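The Room at Triris

Colette Hamel took the room above the chandler's in June, when the rent was 300 a month and the landlord, Van der Linden, still answered his telephone. She told him she would stay until the letter came.

"Which letter?" he said.

"From my brother. He is on the Tumiteo."

Van der Linden knew the boat. It carried timber and sometimes sheep, and it was not known for being on time. He gave her two keys and showed her how to light the stove.

She found work at the sail loft and walked there each morning past the harbour office, where the arrivals were chalked on a board. The clerk got used to her. After a while he shook his head before she reached the door, to save her the steps.

In the evenings she wrote to her brother about small matters – the price of fish, the gulls on the roof, a dog called Timby that slept outside the bakery. She kept the letters in a biscuit tin, as there was nowhere to send them.

When the weather turned, Van der Linden came up to say the Tumiteo had been seen off the point. Colette thanked him and shut the door. Then she took the sheets off the bed and began to clean.
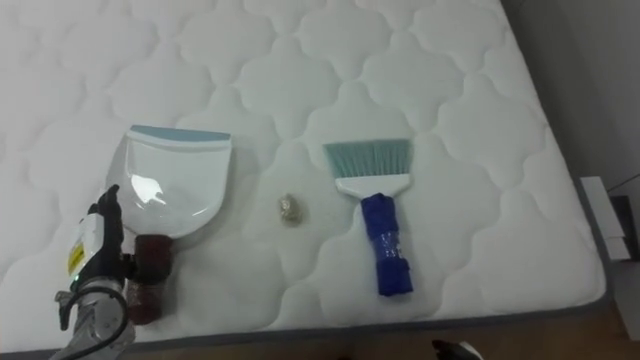 The bed at Triris, with the brush and dustpan.

She was still at it when it got dark. Someone was coming up the stairs, slowly, with something heavy. Colette put the tin on the table and took off the lid.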